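This page answers the questions we get most often about the Savside Documentary Days and the short film program that runs with it. Last updated Tuesday, March 17, 2020.

## Submissions

**Who can submit a film?**

Anyone over 18, from any country. You don't need a distributor or a sales agent. Student films are welcome and are judged alongside everything else.

**What counts as a documentary?**

We leave this fairly open. Films that use reenactment, animation or archive material are all fine. Scripted fiction goes to the short film program, and only if it runs under 30 minutes.

**Does my film have to be a premiere?**

No for shorts. Features must not have had a public screening in the region before the festival. Online work-in-progress screenings with a password don't count against you.

**How do I send the film?**

Upload it through Lotari, the submission platform we use. Create an account, fill in the form and add a streaming link or a file. Please leave the password unchanged until you have heard from us. We lose several films every year to expired links.

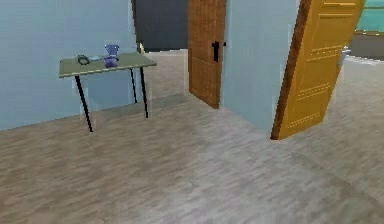
**Is there a fee?**

Shorts are free. Features cost $14, paid through Lotari at the time of submission. The fee is not refunded if the film is not selected. If the fee is a problem, write to the program office before you submit and ask for a waiver code.

**Can I submit more than one film?**

Yes, up to 3 per director. Each one needs its own form.

**Can I replace my cut after submitting?**

You can replace it once, up to the submission deadline. After that the programmers watch whatever is on the platform. If your film is selected, you can deliver a newer version for the screening as long as the running time doesn't change by more than a minute.

**Do you accept films with temporary sound or color?**

Yes. Say so in the notes field so the programmers know what is missing.

## Selection

**Who watches the films?**

Every film is seen in full by at least two programmers. Last year there were 198 submissions, and a few of them were watched four or five times before a decision was made.

**When will I hear back?**

All decisions go out by email in August. Check your spam folder before you write to us. We can't give early answers by phone.

**Will I get feedback if my film isn't selected?**

No. We don't have the staff to do it properly.

**Do you pay screening fees?**

Features receive a flat fee after the festival. Shorts do not, but directors of selected shorts get a full pass and two nights of lodging.
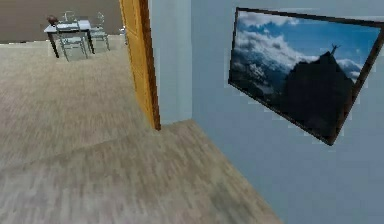

**What do I have to deliver if I'm selected?**

A DCP is preferred. ProRes files are accepted for shorts. All films not in English need English subtitles, burned in or as a separate file. We also need two stills, a director photo and a short synopsis for the catalog. The full technical sheet is sent with your invitation.

**Can I withdraw my film?**

Until you have signed the screening agreement, yes. After that the program has gone to the printer and we ask you to honor the booking.

## The Haddadin Award

**What is it?**

A cash prize for a first feature documentary, chosen by a jury of three. It is paid to the director, and there are no conditions on how it is spent.

**Do I need to apply separately?**

No. Every first feature in the main program is considered. Tick the "first feature" box on the form. Previous shorts and television episodes don't affect your eligibility.

**Can co-directors share it?**

Yes, if it is the first feature for both. The money is split equally.

## Attending

**Where are the screenings?**

Most are at the Pritow, our main theater. It has two screens, and both have step-free access. Some shorts blocks and all of the industry talks take place in the annex across the street.

**How do I buy tickets?**

Online or at the Pritow box office. Single tickets go on sale two weeks before opening night. Passes go on sale earlier and are limited. Passholders still need to reserve a seat for evening shows.

**Can I get a refund?**

Tickets can be exchanged for another screening up to two hours before the start time. Cash refunds are given only if a screening is canceled.

**Will the festival go ahead this year?**

We are planning for it and submissions remain open. If we have to move the dates or put some of the program online, we will post the news on this page first and then email everyone who has submitted a film or bought a pass. Submission fees carry over to any new dates.

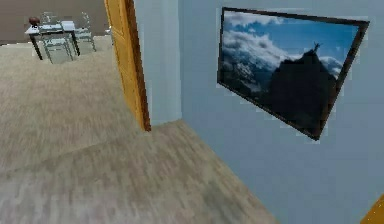
*Framed mountain landscape on a light blue wall.*

**How do I get press accreditation?**

Fill in the press form and attach two recent pieces. Bloggers and podcasters can apply. Accreditation covers one person and isn't transferable.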